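Do blocks really need sorting?

Tip a tub of coloured blocks onto a board and somebody will tell you to sort them. Grown-ups love sorting. They say it helps you think. Maybe it does, but it's fair to ask what sorting is, and whether there is only one right way to do it.

Start with the words. To sort means to put things into groups because they are the same in some way. The trouble hides in that last bit: "in some way". Which way? A block has a colour. It has a shape. It has a size and a weight, and it makes a certain noise when you drop it on the kitchen floor. You could sort by any of those.

Most people go for colour first. Colour is quick. You can see it from across the room and you don't have to pick anything up. But quick doesn't mean best. If you are building a tower, colour is no use at all. A tower doesn't care if it is red. It cares whether the block underneath has a flat top.

So let's look at shapes, with their proper names.

A cube has six square faces, and they are all the same size. Dice are cubes.

A cylinder has a circle at each end and a curved side. Stand it up and it stays put. Lay it down and it may roll off under the couch.

A prism has two matching ends and straight sides joining them. The ends can be almost anything. If they have six sides, you have a hexagonal prism. If they are stars, you have a star prism, and yes, that is a real prism, even if it looks more like a biscuit.

A pyramid comes up to a point. A triangular pyramid has a triangle for its base and triangles for its sides, so every face is a triangle. 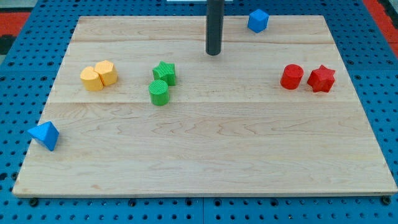 Milagros Saludo wrote in to say that her class sorts by colour every time and has never had a problem, so why make it harder?

Fair question, Milagros, but I'm not convinced. Suppose you put the blue blocks together. A blue cube and a blue pyramid end up in one group, and they behave nothing alike. You can put another block on top of the cube. Try that with the point of the pyramid! Now put the cylinders together instead. You get green, red and yellow in one group, and every one of them can stand up or roll. Colour told you what they look like. Shape told you what they do.

That doesn't make colour wrong. If you want to paint a picture of your blocks, or find the yellow ones for a game, colour is the way to go. You choose the group to suit the job.

Some people say that clever children sort by shape and little ones sort by colour. I'd like to see the proof. Plenty of adults sort their books by colour, and they seem to manage.

Try it yourself

Take 12 blocks, or buttons, or pasta pieces if you have no blocks. Sort them one way. Mix them up and sort them another way. Then ask someone else to sort them a third way without telling you the rule, and try to work it out. If you can't guess the rule, ask for a clue – it might be something sneaky, such as "things that fit in my sock".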